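Skestport Office of Home and Workplace Safety
October 3, 2021

(1/10) The Office opens its autumn series on everyday electrical items with the power strip. Most households in Skestport own at least one, and many have not looked closely at it in years. The posts below set out what residents and small businesses are asked to check.

(2/10) Before any inspection, unplug the strip from the wall and remove everything plugged into it. Switching it off is not sufficient.

(3/10) Place the strip on a clear, flat, light-colored surface with good lighting. Cracks and scorch marks are much easier to find on a plain tabletop than behind a desk – and both ends of the strip can be reached without pulling on the cord.

(4/10) Look along the row of sockets first. Brown or yellow staining near an opening means the strip should be retired. So does any socket that no longer holds a plug firmly.

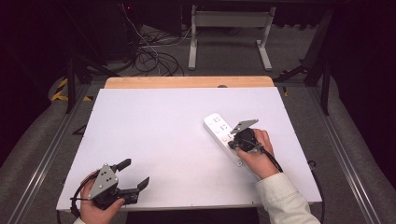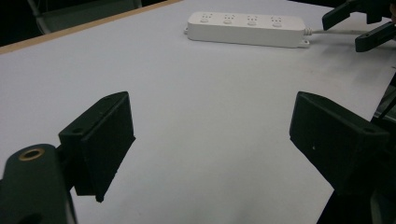 White power strip on a white tabletop, two views.

(5/10) Follow the cord with your eyes from the strip to the plug. Flattened sections, cuts and exposed wire cannot be made safe with tape. Residents are asked not to repair cords at home.

(6/10) Read the rating label, where there is one. A strip marked for 3000 watts must not carry appliances that together draw more than that figure. Space heaters should be plugged directly into a wall outlet.

(7/10) Never plug one power strip into another. This remains the most frequent fault noted by our Salisville branch during its workplace visits in April.

(8/10) Strips should not run under carpets, through doorways or behind curtains. Where a cord must cross a walkway, please consider moving the equipment instead.

(9/10) Damaged strips may be left at the Hirnmont recycling counter, up to six items per household per visit. Please coil the cord and secure it – loose cords catch in the bins. There is no charge.

(10/10) The printed checklist is available at the front desk of the Subramaniam Building and at all three branch libraries. The next thread in the series will cover extension cords for outdoor use.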